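Trovumard Battery Guard - Frequently Asked Questions

What does the Battery Guard do?
It sits between the battery and an accessory circuit and disconnects that circuit when battery voltage stays low. The starter, ignition and engine computer are not wired through it.

At what voltage does it disconnect?
The factory setting is 12.1 volts. The voltage must stay below the setting for 60 seconds before the output switches off. Short dips, such as cranking, are ignored.

When does the output come back on?
At 13.0 volts, held for 8 seconds. On most cars this means the alternator is charging.

Can I change the cutoff?
Yes. Hold the button until the LED turns amber, then press once for each step of 0.1 volt. After the highest setting it wraps to the lowest. The new value is stored when the LED turns green and survives a battery change.

Will it work on a 24-volt truck?
No. The input is protected against a brief 24-volt jump start, but the unit will shut down until the voltage returns to normal.

Does the unit itself drain the battery?
Standby current is 300 microamps with the output off. With the output on, the relay coil adds to this. The Stullura version uses a latching relay and draws the same current in both states.

Where should it be mounted?
Inside the cabin or in a dry part of the trunk. Keep the sense wire short and take it directly to the battery post - a reading taken at the fuse box will be low under load.
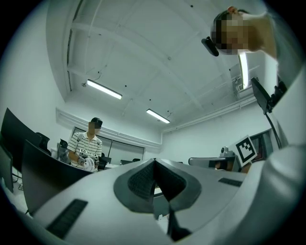 Which fuse do I need?
Fit a 15 amp blade fuse in the supply lead, as close to the battery as possible. The fuse protects the wire, so do not go larger unless the wire is larger too.

The LED blinks red twice and stops. What is wrong?
The ground connection is poor. Clean the metal under the ring terminal and tighten the bolt. If the blinking continues, measure from the ground lead to the negative post with the load running. More than 0.2 volts is too much.

Is the Muvita harness compatible?
Only with board revision C and later. The revision letter is printed next to the connector.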